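# Chapter 4. The Club and Its Supporters

In the first part of this book we looked at the sports club as an organization: its members, its money, its building. In this chapter we go to the people who sit on the other side of the rail. A club can exist without supporters, and many small clubs do, but a club which has them is a different kind of club, and the manager who does not understand this will have difficulties very soon.

We begin with a case, as in the previous chapters. I ask the reader to go through it slowly and to come back to it after section 4.3.

## 4.1 The case of Zukon

Zukon is a handball club in a town where the main employer was for many years the Kassa paper mill. The club plays in a hall with 1164 seats. When the mill was working at full power, the hall was full for most of the home games, and the tickets were sold through the mill office together with the lunch coupons. The supporter did not need to decide anything. He received his ticket in the same envelope as his wages, and he went with the people from his shift.

When the mill closed its second line, the envelope disappeared. In the next season the club sold 244 season tickets. The team was not worse than before. It finished one place higher in the table, and two of its players were invited to the national camp. The management of the club repeated in every meeting that good results would bring people back, and it spent the money it had on a new left wing.

The person who saw the problem in another way was Dariusz Stępień, at that time the coach of the junior team. He had noticed that the parents of his juniors came to the hall early, stayed late, and talked to each other on the stairs, but almost none of them remained for the senior game, even when it started 30 minutes after the junior one. He asked them why. The most common answer was that they did not know anybody there.

Stępień proposed three small changes. The juniors would sit together in one block with their parents and receive a drum. The bar, until then closed during play, would stay open. And the old sections of the mill, which still existed as groups of friends, would get their own rows back, with the names of the shifts painted on the seats. The management agreed to the first two in May and to the third one only a year later, after a long discussion about paint.

By the end of the following season there were 265 season tickets. This is not a big growth, and I do not want to present it as a big one. What is more interesting for us is who bought them. More than half of the new holders had a child in the club or had once worked at Kassa on the same shift as another holder.

## 4.2 What the case shows

Students who read this case for the first time usually say that the club had a marketing problem. I think this is only partly correct. Marketing speaks to a person alone: it gives him a poster, a price and a date. The supporters of Zukon had never come alone. They came as groups, and when the thing that held the groups together was taken away, no poster could replace it.

In the literature we meet two words for this, and they are often mixed.

- **Attendance** is the number of people in the hall on one evening.
- **Support** is the relation between these people and the club, and also between the people themselves.

Attendance can be bought for one evening, for example with free tickets for schools. Support grows slowly and can be lost without any sign in the ticket office, because the habit of coming continues for some time after the reason for coming is gone.

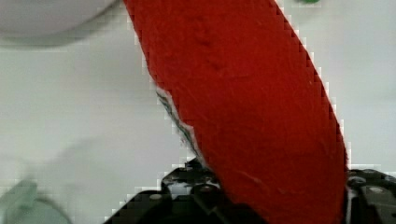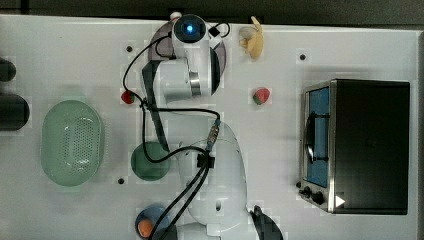
It follows that a club should ask about support when attendance is still good. Very few do it. In the exercises at the end of this chapter you will work with a short survey prepared for the ice hockey club Arnovent, which asked its visitors only two things: with whom did you come today, and with whom did you come the first time? The second question gave the more useful answers. I recommend that you try it with five people from your own family before you read further.

## 4.3 Groups inside the crowd

From a distance a crowd looks like one thing. A person who has sold tickets for some years knows that it is made of many small circles, and that each circle has somebody who makes the phone calls. We will call this person the *caller*. The caller is not always the loudest supporter, and often he is not even very interested in the sport. At the Nimitz rowing regatta, which we discuss in Chapter 6, several callers told the organizers that they could not name a single crew.

When a caller moves to another town or becomes ill, the whole circle can stop coming within one season. The club sees eight or ten empty seats and looks for the explanation in the weather or in the result of the last game. For this reason the first practical task of the manager is to learn who the callers are. The next section describes how this can be done in a small club with the people it already has, beginning with the list of season tickets and a telephone.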